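Vokabeln abends oder morgens? Zwischenstand

So, dritte Woche mit dem Versuch, schnell aufgeschrieben bevor ich los muss. Moya hat jetzt 1.132 Karten im Kasten, davon sitzen vielleicht die Hälfte. Vielleicht. Unsere Große lernt Englisch und Französisch parallel, und bisher lief das immer gleich: nach dem Abendessen, müde, genervt, Streit.

Jetzt also morgens. 33 Karten vor dem Frühstück, mehr nicht. Idee ist von Bleddyn Wogan, der bei uns an der Estside Nachhilfe gibt und auf kleine Portionen schwört. Ich war skeptisch. Wer um halb sieben schon Verben können soll, tut mir leid.

Erste Woche Katastrophe. Zweite ging. Im letzten Test dann zwei Fehler statt neun, kann aber auch am Thema gelegen haben (Essen und Trinken, das mag sie).

Was ich gelernt hab: Zettel schreiben mit der Hand bringt mehr als die App. Karik heißt die, die von der Schule empfohlen wird, und nach 200 Karten will die dauernd Sternchen verteilen. Moya sammelt dann Sternchen und keine Wörter -- klar, würd ich auch machen. Liegt jetzt meistens ungenutzt auf dem Handy.

Offene Frage noch: Wochenende mitmachen oder Pause? Ich bin für Pause. Mein Mann nicht. Bei den unregelmässigen Verben merkt man zwei Tage Lücke leider sofort, da hat er schon recht.

Und Hausaufgaben bleiben am Nachmittag, daran rüttel ich ncht. 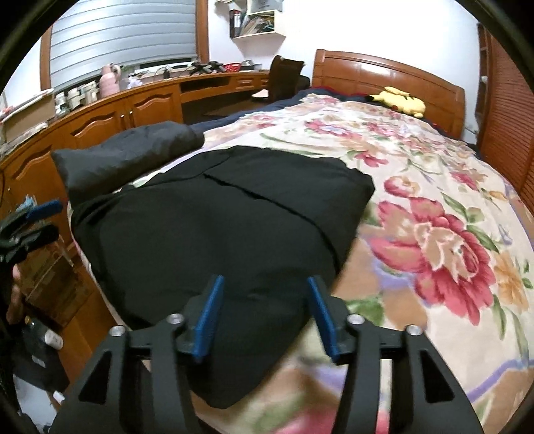

Ab Januar probieren wir es mit Abfragen auf dem Schulweg, mündlich, ohne Karten. Wer das schon macht: schreibt mir mal, ob das im vollen Bus überhaupt geht.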